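WALLOV GROCERS QUESTION "STAYS FRESH FOR WEEKS" CLAIMS ON WHOLE CABBAGE

Shoppers' group wants proof before stores charge extra for heads sold as long-keeping

WALLOV – The Stirkell Produce Watch said in July that it sees little reason for shoppers to pay more for cabbage sold under "long-keeping" labels, after a review of store signs and receipts left most of the claims without support.

The group looked at 251 receipts sent in by members and asked 13 stores to explain what set the higher-priced heads apart from the ordinary ones. Only 4 answered in writing. Two of those repeated the wording on the sign.

"We were told the heads were selected for freshness," said Nghĩa Khúc, who coordinated the review. "We asked who selected them, and when, and what happened to the ones that were turned down. We are still waiting."

Khúc said the group has nothing against cabbage, which remains one of the cheaper vegetables in town and keeps well in a cold drawer without any help from a label. What members object to is a premium for something most whole heads will do anyway.

Bromorano, a produce wholesaler that supplies several of the stores, has said its long-keeping line is "handled with extra care from field to shelf." The Produce Watch asked for cutting dates and storage temperatures. It received a leaflet.

The leaflet also tells shoppers to judge a head by its color. The group calls that poor advice. Color shifts with the light over the bin, and one head can run from nearly white to dark green along its folds.
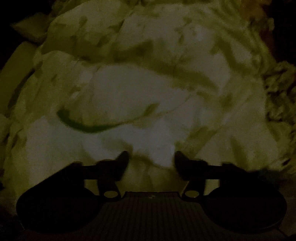
WHAT SHOPPERS CAN CHECK

The group suggests picking the head up. It should feel heavy for its size, and the leaves should sit tight when pressed with a thumb. Turn it over and look at the cut stem, which dries and browns as the days go by. A few loose outer leaves are no cause for worry, but a head that has been stripped down to its pale inner leaves may have been trimmed to hide its age.

Compare the price per pound, too. Some signs give only a price per head.

NEXT STEPS

A petition asking stores to post cutting dates has 2516 signatures. Marín Market has agreed to try dated signs in its produce section. The Produce Watch welcomed the offer and said it would visit to see whether the dates change.

Members may send receipts to the group through its mailbox at the Wallov public library.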